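Kisten, Kisten, Kisten

8. Januar 2022

Seit August wollte ich den Schrank im Flur ausräumen. Im August! Jetzt ist Januar, der Weihnachtsbaum ist weg, draußen ist es grau, und plötzlich hatte ich so einen Anfall von Ordnungswut, den man unbedingt ausnutzen muss, bevor er wieder vorbei ist. Also Kaffee gekocht, Radio an und alles raus auf den Boden.

Was da zum Vorschein kam, war schon ein bisschen peinlich. Drei angefangene Schals (ich stricke seit Jahren nicht mehr), ein Fondue-Set ohne Gabeln, Geschenkpapier in allen Zuständen und 21 leere Marmeladengläser, die ich für den großen Einmachsommer aufgehoben hatte. Den Einmachsommer gab es nie. Die Gläser stehen trotzdem noch hier, denn wer weiß, vielleicht wird das ja dieses Jahr was!

Bisher hatte ich alles in Schuhkartons und in diesen Stoffboxen, die so hübsch aussehen, solange sie leer sind. Sobald man etwas Schweres reinlegt, beulen sie aus, und nach ein paar Monaten hängt der Boden durch. Bei den Kartons reißen immer die Ecken ein. Diesmal sollte es also Kunststoff sein, in Weiß, ohne Schnörkel und zum Auswischen. Ich habe ewig gesucht und bin schließlich bei der Serie Nesis von Flastinard hängen geblieben. Die kleinen Boxen habe ich gleich mitgenommen, bei den großen habe ich noch gezögert. So eine große Kiste muss ja auch irgendwo hin, und mein Schrank ist so ein altes Ding mit schiefen Böden, bei dem kein Fach so tief ist wie das andere.

Gemessen habe ich dann doch noch, und zwar zweimal, weil ich mir beim ersten Mal die Zahlen auf einen Kassenzettel geschrieben und den prompt weggeworfen habe. Ins unterste Fach kommt die Bettwäsche, darüber die Wollsachen und ganz oben der Kram, den man einmal im Jahr braucht – Lichterkette, Osterzeug, Picknickdecke.

Worauf ich inzwischen wirklich achte, sind die Griffe. Eine volle Kiste vom obersten Brett zu ziehen, wenn man nirgends richtig anfassen kann, ist kein Spaß, das hatte ich lange genug.

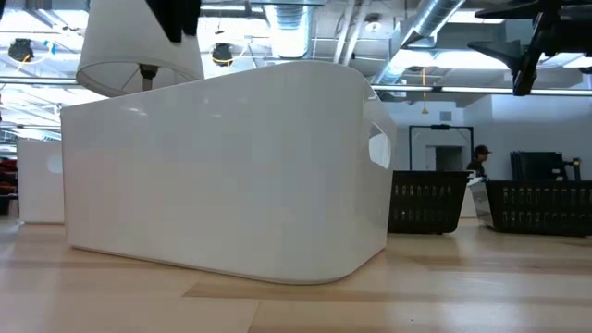

Foto: Cherkaoui / Vemham

Solche Grifföffnungen an der Schmalseite meine ich, da kommt man gut mit der Hand rein. Und die abgerundeten Ecken mag ich auch sehr, in den eckigen Boxen sammelt sich bei mir immer der Staub, und man kriegt ihn nie ganz raus. Glänzend ist natürlich Geschmackssache, meine Schwester findet matt viel schöner. Ich wische lieber einmal drüber und fertig.

Zwei große kommen jetzt also noch dazu, dann ist der Flur dran und danach vielleicht das Bad. Die Schals habe ich übrigens behalten. Einer davon ist fast fertig, da fehlt wirklich nur noch ein Stück!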